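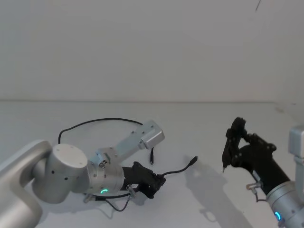
Liên Phan wrote in reply to last month's post that the Drusbridge library ought to abolish overdue fines altogether, and that a fine of any size teaches children to stay away. The comment has drawn a good deal of correspondence, and a fuller response is warranted.

The present schedule was adopted when the Drusbridge and Vandholm branches were brought under a single catalogue. It provides for a charge of 20 cents per day on general items, and for the suspension of borrowing privileges once the balance reaches $4. Holds placed at one branch and collected at the other are subject to the same terms. Picture books are treated no differently from reference loans, a point on which I have written to the branch more than once.

It is my view that the suspension does greater harm than the charge itself. A family with several cards may find all of them blocked over one paperback left at a grandparent's house. The reinstatement form must be signed at the counter by the cardholder, or by a parent where the cardholder is a minor, and the Vandholm counter closes at 5 p.m. Those who work until then are poorly served by this arrangement.

I do not, however, share the position that due dates should carry no consequence. Readers waiting on a popular title have an interest that deserves protection. The Lý cookbook had a waiting list of more than 100 names in October, and the two copies held locally were both overdue for much of that period. Replacement cost after a reasonable interval, with notice by mail or telephone, would in my opinion be a fair measure.

Mr. Tutason has asked whether the book drop on the Drusbridge side is cleared on holidays. The posted notice states that items returned on a holiday are backdated to the previous working day. Borrowers who have been charged contrary to that notice should bring their receipt to the counter and request an adjustment.

Comments remain open below. Correspondence regarding the parking arrangements at Vandholm will be addressed in a separate post.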